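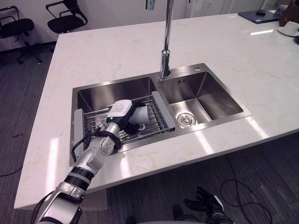

Upkeep notes for the kitchen robot - speaker notes, Vilja Niskanen, 18 March 2024

Good morning, everyone, and thank you for coming so early. I look after the Rirkance cell, the two-armed robot at our kitchen island, and I'd like to tell you how I keep it going from one week to the next. (Wave to Ratih Teoh at the back, who wrote the first checklist.)

Start with the grippers. I wipe the finger pads every morning with a barely damp cloth, and then I go over the mesh on the housing with a soft brush, because lint loves that mesh! Never spray anything at it. Spray the cloth, if you must.

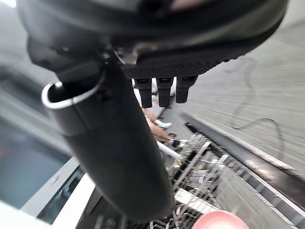 How often do the finger pads need changing?

Every 700 pickups on our cell, or sooner if a cup starts to slip. Keep a spare set in the drawer.

Next come the floor marks. The white tape on the carpet is how we line the robot up with the island, so press down any lifting corners before you roll it in, and replace a strip the moment it gets fuzzy.

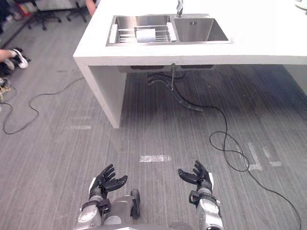 Cables and wrists

(Slow down for this part, I always rush it.) Walk the cables before you power up - all of them, end to end, with your own two hands. Czesław Tomaszewski taught me that in November, after we lost a whole afternoon to one tired connector. 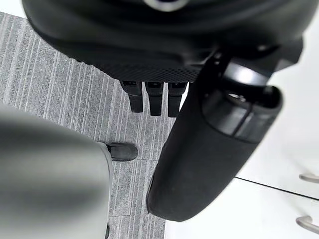 Then check the wrist screws with the small torque driver, six to a side, and write the date in the log even if nothing moved. Raili Lappalainen has printed copies of our log sheet by the door, so please take one home with you.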